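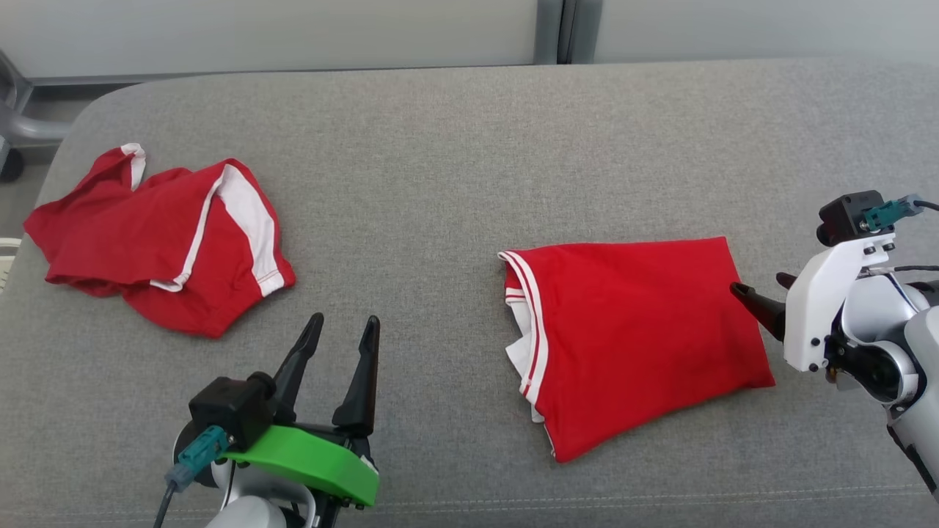
Conveyancing assistant, Skustdale office

Steiner Broninov is a small property law firm above the bakery in Skustdale. We move people's houses from one name to another, and we would like some help.

Last year we completed 565 sales and purchases, most of them for people who rang every morning to ask whether anything had happened. Usually it hadn't. You will be the one telling them so, kindly, and then ringing the other side to find out why.

The rest of the job is ordering searches, chasing management companies for leasehold packs, drafting completion statements and reading title plans on which the boundary is a red line as thick as a hedge. You will also learn more than you wanted to about shared drains.

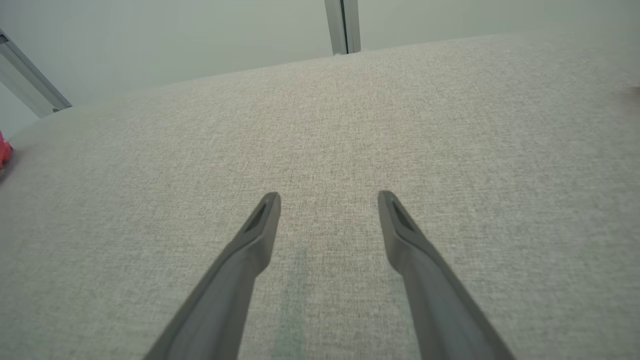
You'll need at least 2 years in a conveyancing team, or in an estate agent's office if you spent it talking to solicitors and still bear us no ill will. Good spelling matters. So does being able to say "we're waiting for the lender" in a voice that suggests it's the first time. We use Bukomia for case files. It is slow after lunch, and we have stopped writing to them about it.

Hours are 30 a week, spread as you like, except that we want everyone in at the end of the month, when the whole county has decided to move on the same morning. Pay depends on experience, and there is a yearly bonus of £400, which has been the same since Lefteris Galanis joined and which he mentions often.

Parking is on the hill. Bring a handbrake you trust.

To apply, send a CV and one page on the worst chain you ever worked on, with the names taken out, to Ronaldo Furtado at the Skustdale office. He reads everything, including the fixtures and fittings form. We hope to have someone at the desk by October.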